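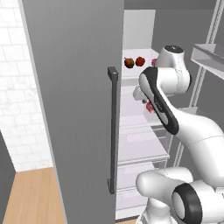

Long-term vacation rentals have become a common answer for military families who spend two to six weeks between a departure date and the day permanent quarters open up. The rental market near large overseas bases has adapted to this demand, and the listings now read less like resort advertising and more like equipment schedules. Kitchen equipment deserves the closest reading. A tall gray refrigerator with translucent shelves and a full-length compartment behind the door changes the arithmetic of a month's stay, as it permits a weekly commissary run in place of a daily walk to the corner shop. Many older apartments still supply an under-counter unit with a freezer box large enough for one tray of ice.

The town of Pletholm is a useful case. It lies 14 miles from the main gate, on a branch rail line with hourly service until late evening, and it has absorbed much of the overflow from on-base lodging. Rental units there fall into two groups. The first consists of summer apartments that are let by the month outside the season, usually from September to the end of April. The second consists of furnished flats managed all year by agencies such as Innes, which holds 87 units in the town and writes its leases in English and in the local language. The local-language version governs in a dispute, and the lease says so on its last page.

Cost comparison between the two groups is harder than it looks. Summer apartments quote a lower base rate but bill electricity and heat by meter reading. Most were built for use in July, with single glazing and electric panel heaters, and a cold month can push the utility bill past a third of the rent. Agency flats quote one figure with utilities included up to a stated allowance. Renters should ask for the allowance in kilowatt hours, not in currency, and should write down the meter reading on arrival with the agent present.

Temporary lodging allowances add a second constraint. Reimbursement generally depends on an itemized receipt in the traveler's name, and a payment confirmation from a booking site may not meet that standard. Innes issues a dated receipt every ten days on request, which matches the claim cycle used by many finance offices. Private owners will often produce one if given a template, though some decline for tax reasons. The housing office should be asked about this before any deposit is paid. It should also be asked whether a unit with a kitchen changes the meal portion of the allowance, a point that catches out many first-time claimants.

Booking platforms differ mainly in how they treat changed orders. Jetimik, the largest of the regional sites, allows a military cancellation without penalty up to 13 days before arrival, provided a copy of the amended orders is uploaded. After that point the first week's rent is forfeited. Tidomow is smaller and charges a higher service fee, but it lets a renter move the arrival date twice at no cost, and the change can be made by phone. For a family waiting on passports or a pet's health certificate, the second arrangement tends to be worth the fee. Neither site refunds its own service charge.

Pets narrow the field sharply. Of the agency flats in Pletholm, 20 accept dogs, and most of those are on the ground floor near the freight yard. Cats are accepted more widely. The pet deposit is held separately from the damage deposit and is returned after a cleaning inspection that the renter may attend. Attend it if the flight schedule allows. Disputes over carpet and door frames are settled faster with both parties in the room.

Transport is the remaining variable. Household vehicles normally arrive well after their owners, and a unit within walking distance of the station will save the price of a rental car for most of the waiting period. The first train from Pletholm reaches the gate stop at 6:20 a.m., early enough for most duty schedules but not for every shift. A monthly rail pass covers the branch line and the bus network at both ends. It is sold only at the staffed window, which closes at noon, and it requires a passport-size photo - bring one, as the nearest photo booth is two stops down the line.

Weekend travel from the town is straightforward. The branch meets the main line at a junction with cross-platform connections in both directions, and the monthly pass gives a reduced fare on onward tickets bought at the same window. Luggage lockers at the junction take coins only. Families who plan to be away for several nights should tell the agency, as some leases require the water to be shut off at the hall valve during an absence of more than three days in winter.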